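Help wanted – framing and packing, Hisside workshop

Plusutton needs 2 people for small framed prints, part time, 4 weeks to start. Mostly the branch prints, black frame white background, the ones everyone orders. You check the frame, wipe it, lay it on the round table, look at it again, then wrap and box. Standing work. Not hard but you have to be carefull with corners. 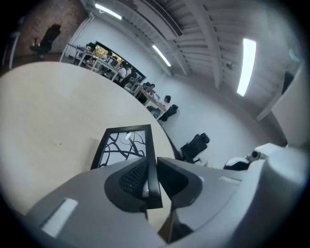
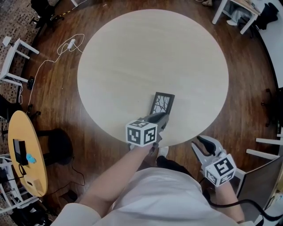 Mornings only for now, maybe afternoons later. No experience needed, we show you how we like the wrapping done. Good eyes a plus – dust under the front is our number one return and we had too many in August. Flat shoes please, plank floor and you're on your feet.

Pay is by the hour, same rate for everybody, ask when you write. Paid training day. Street parking or the bus to Mastitz Road and then walk, 112 is the door with the buzzer.

Send a few lines about yourself and wich mornings you can do to Aiguo Lu by 10th September. No resume needed. If you applied in the spring just write again, we lost some emails.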